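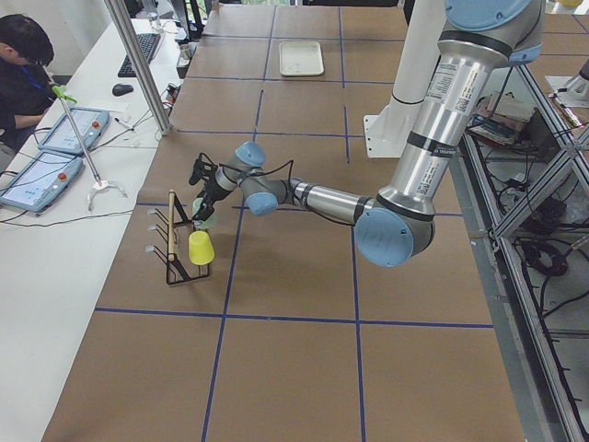

**Betreff:** Re: Packpapier unter dem Linoldruck, welche Seite nach oben?
**An:** Druckliste Flarkport
**Datum:** 8/12/18

Liebe Liste,

ich danke für die Frage von gestern Abend und möchte versuchen, sie ordentlich zu beantworten. Entschuldigt bitte, wenn ein Ausdruck nicht ganz stimmt, ich habe das Drucken in einer anderen Sprache gelernt und muss manche Wörter noch suchen.

> Ich drucke seit Juli zu Hause von Hand, ohne Presse. Den Tisch decke ich
> mit braunem Packpapier ab. Jetzt habe ich zwei Probleme: Erstens rutscht
> mir der Bogen, wenn ich mit dem Löffel reibe. Zweitens sitzt die zweite
> Farbe nie richtig auf der ersten. Muss die glatte oder die raue Seite vom
> Papier nach oben? Und hilft es, wenn ich mir Linien auf den Tisch klebe?
> Das Gratell-Papier, das ich benutze, ist ziemlich dünn.

Zur ersten Frage: Ich lege die raue Seite nach oben. Auf der glatten Seite bewegt sich die Platte schon bei wenig Druck. Wichtiger ist aber, dass das Packpapier selbst fest liegt. Ich spanne es über die Tischkante und klebe es unten an, nicht oben. Wenn es Falten hat, fange ich neu an, denn eine Falte unter dem Linoleum sieht man später im Druck als hellen Strich.

Zur zweiten Frage: Klebeband auf dem Tisch hilft, wenn man viele Bogen nebeneinander trocknen oder sortieren will. Für die Passgenauigkeit reicht es mir nicht. Das Band dehnt sich beim Abrollen, und man legt das Papier doch jedes Mal ein wenig anders an. Ich benutze dafür einen Winkel aus Graupappe, 4 mm stark, auf eine Grundplatte geleimt. Die Linoleumplatte kommt fest in die Ecke. Für das Papier habe ich zwei Anlegemarken, eine lange und eine kurze, und der Bogen berührt immer zuerst die lange.

Bei meiner letzten Auflage habe ich 37 Bogen in zwei Farben gedruckt. Verworfen habe ich nur die ersten, als die Farbe noch zu steif war. Ich hatte Prullix schwarz genommen und zu wenig gewalzt. Mit etwas Geduld wird sie weich, man hört es auch am Geräusch der Walze: Es soll leise zischen und nicht schmatzen.

Dünnes Papier finde ich für das Reiben von Hand eigentlich gut. Legt ein Blatt Backpapier darüber, dann verzieht der Löffel die Fasern nicht. Von der Mitte nach außen reiben und den Bogen mit der anderen Hand halten.

Eine Bitte habe ich noch. Hat jemand in letzter Zeit bei El Khatib Linoleum von der Rolle bestellt? Meines war am Rand so brüchig, dass ich es vor dem Schneiden auf die Heizung legen musste. Ich möchte wissen, ob das an der Lagerung liegt oder ob die ganze Rolle alt war.

Mit freundlichen Grüßen aus der Werkstatt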